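Mamo Countertop Sealer, 7-ounce bottle

If your dark stone counters have started to look tired no matter how much you wipe them (ours did, by January!), Mamo is the bottle we reach for at home. It goes on with any soft cloth and buffs out with a second one.
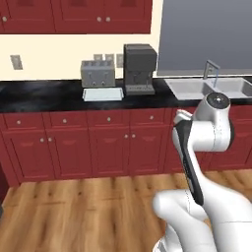

Hawi Woldegiorgis: I did mine before bed and the smell was gone by breakfast. Does it work on slate too?

It does, Hawi, though slate is thirsty, so plan on a second coat.

Wipe the counter down, let it dry overnight, then work in small patches and keep going right up to the lip of the sink, where most people stop short. 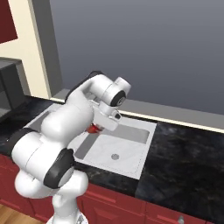 Words by Aleksi Pesonen for Murnetel, April 16, 2020

I've sold this sealer for years now, and the question I get most is how often to use it. Twice a year is plenty for most kitchens, and a busy one might like a third go.
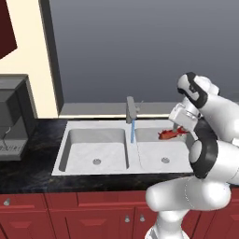 Lemon juice and vinegar will wear any sealer down, ours included, so mop those up soon after they spill. Item 987, in stock, ships with one cloth.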